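Service Desk > Closed Requests > Workstations > Intermittent Shutdown

Search closed requests Enter a keyword or request number Go

Request: Records office workstation shuts down without warning
Status: Closed
Priority: Normal
Site: Riis Annex, second floor
Affected application: Lokance records client

Reported issue
The records office reports that one desktop workstation powers off several times each day, most often while the Lokance client is printing batch labels. No error message is displayed. Unsaved entries are lost, and staff must sign in again and reopen the batch. The office has been advised to save after each entry until the request is resolved.

Entry 1, 9:40 a.m.
Remote session opened. The system log contains repeated power loss events and no software fault before any of them. The Lokance client is at the current approved version. The label printer driver was reinstalled as a precaution. The office was asked to note the time of each further shutdown.

Entry 2, 2:15 p.m.
The office supplied a list of eight shutdowns. All occurred between late morning and mid-afternoon. The workstation shares a wall circuit with the Zaltar label printer and a portable heater. Staff were asked to remove the heater from the circuit in accordance with the building electrical policy. The heater was removed the same afternoon.

Entry 3
Two further shutdowns were reported with the heater removed. Request escalated to Hardware Support. A loan workstation was issued and the Lokance profile was copied to it. The affected unit was logged in at the bench under the standard intake procedure. The storage drive was backed up before any other work was carried out.
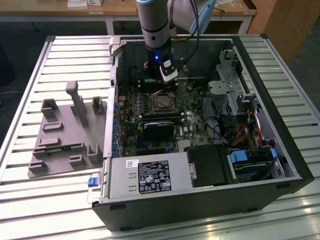 Desktop tower with side panel removed, internal components exposed.

Entry 4
The unit was run under load for 50 minutes with its original power supply and shut down twice. The power supply was replaced with a Wuron unit from stock and the same test was repeated for 90 minutes. No shutdown occurred. Memory and drive tests returned no errors.

Entry 5
Unit returned to the records office and connected to a separate wall outlet. The label printer remains on the original circuit. The office printed a batch of over 20 labels while the technician was present, and the client stayed open throughout.

Entry 6
The office confirmed one full work week without a shutdown. The loan workstation was collected and its copied profile was erased.

Resolution
Failing power supply replaced. No fault was found in the Lokance client or the Zaltar printer. The original power supply has been tagged for disposal.

Follow-up
Facilities has been asked to review the outlets in the records office before the February label run. Offices that experience similar shutdowns should submit a new request and include the time of each event, the applications open, and any other equipment on the same outlet. Please do not add comments to this request, as closed requests are not monitored.

Contact the Service Desk | Accessibility | Back to top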